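4.2 Sizing the purchase

The usual case for a two-armed platform in produce retail starts from the price of the robot and divides it by hours of labor saved. We doubt that this tells a buyer much. At the Lalholm site the robot was the easiest line in the budget to fill in, and the hardest to defend. The quote from Zino covered the base unit and both hands. It left out spare fingers, cable replacements, the display fixtures, and the staff time needed to restock and reset between trials.

We planned for 60 trials per task and a service visit every 40 hours of running time. Neither number came from field experience. Both were taken from the vendor's planning sheet, and we treat them as guesses. A mock display was built before any order was placed, so that reach and crate angle could be checked against the floor plan (Figure 5). The tilted crate matters more to cost than it may seem – a fixture that suits shoppers does not always suit a robot's wrist, and replacing fixtures across a store is a separate capital request.

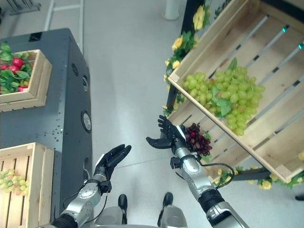
Figure 5. Grape task at the mock display, seen from the robot's head. The fingers of the right hand are beside the smaller, dark red bunch; the pale green cluster lies in the middle of the crate.

4.3 What the budget leaves out

Fixtures came to 1,574 dollars in the first draft of the plan, and that draft assumed flat shelves. The Choi model, which many buyers still use, has no line for fixtures at all. The Mirkov model has one but sets it as a fixed share of the robot's price, a choice we could find no argument for.

Hands are the second gap. Multi-fingered hands are sold on the promise that one tool will handle every item in the department. If a simple gripper would do for most of the stock, the extra cost has to be carried by the few soft items that remain, and grapes are a small part of the weekly volume at Lalholm. We therefore priced both options and held the order for hands until the trial results could be set against them.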